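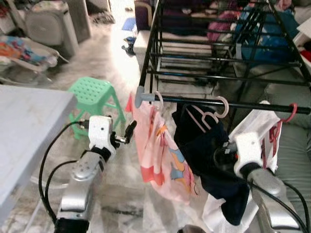
Foto: archivo de la revista Hilar

¿Adónde se va el agua de la ropa?

Hilar para peques – 26/5/22

Seguro que alguna vez has ayudado a tender. Sacas una camiseta de la lavadora, pesa más de lo normal, está fría y se te pega a los dedos. La cuelgas, te vas al cole, meriendas, haces los deberes (o juegas un ratito antes de hacerlos, que ya nos conocemos) y cuando vuelves a tocarla está seca y ligera. El suelo de debajo también está seco. Entonces, ¿adónde se ha ido toda esa agua?

Pues se ha ido al aire. Ahora mismo, mientras lees, hay agua flotando a tu alrededor, en tu cuarto, en la cocina y hasta dentro del armario. No la ves porque está en forma de vapor, y el vapor de agua es transparente. Al paso de líquido a vapor lo llamamos evaporación, una palabra larga que conviene decir despacio la primera vez: e-va-po-ra-ción.

Para entenderla hay que imaginar cosas muy, muy pequeñas. El agua está hecha de unas piezas diminutas que se llaman moléculas. En una sola gota hay tantísimas que no acabarías de contarlas en toda tu vida, ni aunque te ayudaran todos tus compañeros de clase y la maestra también. Esas moléculas no se están quietas. Se empujan, chocan, se agarran unas a otras y se vuelven a soltar, como los niños en el patio a la hora del recreo. De vez en cuando, una que está en la superficie recibe un empujón tan fuerte que se suelta del todo y sale volando. ¡Hasta luego! Después se va otra, y otra más, y así la camiseta se va quedando sin agua.

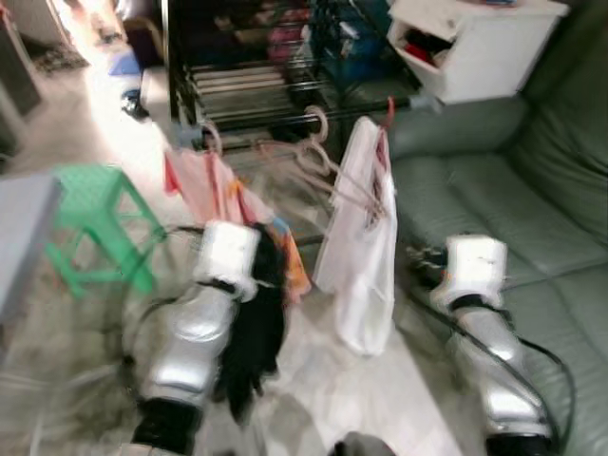

El calor ayuda mucho. Cuando hace calor, las moléculas se mueven más deprisa y hay más que consiguen escaparse. Pero no hace falta que el agua hierva, ni mucho menos: un charco desaparece de la acera en una mañana templada y nadie lo ha puesto al fuego. Incluso en invierno se seca la ropa, aunque hay que tener bastante más paciencia.

También ayuda el viento. El aire que rodea una prenda mojada se va llenando de vapor y llega un momento en que casi no le cabe más. Si ese aire se queda ahí parado, las moléculas que salen se encuentran con tantas compañeras que muchas vuelven a caer en la tela. En cambio, cuando sopla una brisa se lleva el aire húmedo y trae otro más seco, con sitio libre. Por eso tus abuelos se alegran cuando hace sol y además corre un poquito de aire – para ellos es el día perfecto de colada.

En el pueblo de Prikcombe saben mucho de esto. El año pasado les llovió 176 días, y cuando llueve el aire suele estar cargado de humedad, así que los calcetines tardan una eternidad. En Nornitz, que está en la montaña, a 2000 metros de altura, pasa algo la mar de curioso: en febrero las sábanas tendidas fuera se quedan tiesas como tablas. El agua que tienen dentro se ha congelado. Y aun así, poco a poco, se van secando, porque el hielo también puede convertirse en vapor sin pasar antes por líquido. Eso se llama sublimación, y es otra palabra estupenda para soltar durante la cena.

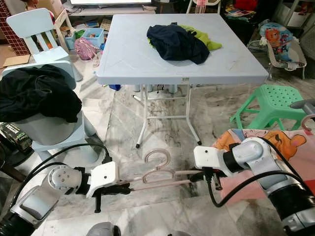
La forma de colgar la ropa también cuenta, y mucho. Una toalla hecha una bola solo toca el aire por fuera, y por dentro puede seguir mojada al día siguiente (y oler regular). Si la estiras, el agua tiene muchos más sitios por donde salir. Con las camisas va muy bien una percha como la de plástico rosa pálido de la foto, que tiene arriba un gancho curvado y abajo una barra larga y recta: los hombros quedan abiertos y el aire puede pasar entre la parte de delante y la de atrás. Deja además un poco de hueco entre una prenda y la siguiente, que a la ropa no le gusta ir apretada como en el autobús.

¿Quieres comprobarlo? Busca 2 pañuelos de tela iguales, mójalos y escúrrelos bien. Extiende uno en el tendedero y deja el otro doblado en un plato, al lado. Tócalos cada media hora y apunta en una libreta cómo los notas. Otro día puedes repetirlo con los dos extendidos, uno junto a la ventana abierta y otro en el baño con la puerta cerrada.

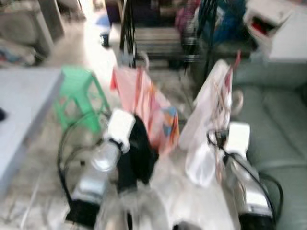

Una habitación llena de cosas, con un taburete verde y una bolsa de plástico transparente.

Si metes un pañuelo mojado en una bolsa y la cierras bien, verás que pasan las horas y sigue mojado. El vapor no puede marcharse y a veces se forman gotitas en el plástico por dentro. Eso es la condensación, que es el camino de vuelta: el vapor se convierte otra vez en líquido. Lo mismo ocurre en el espejo del baño después de una ducha calentita, cuando te dan ganas de dibujar una cara con el dedo.

Y muy arriba, en el cielo, el vapor se enfría y forma las nubes. Puede que un poquito del agua de tu camiseta acabe en una de ellas y caiga algún día sobre los tejados de Prikcombe, donde tendrán que meter la colada en casa a toda prisa.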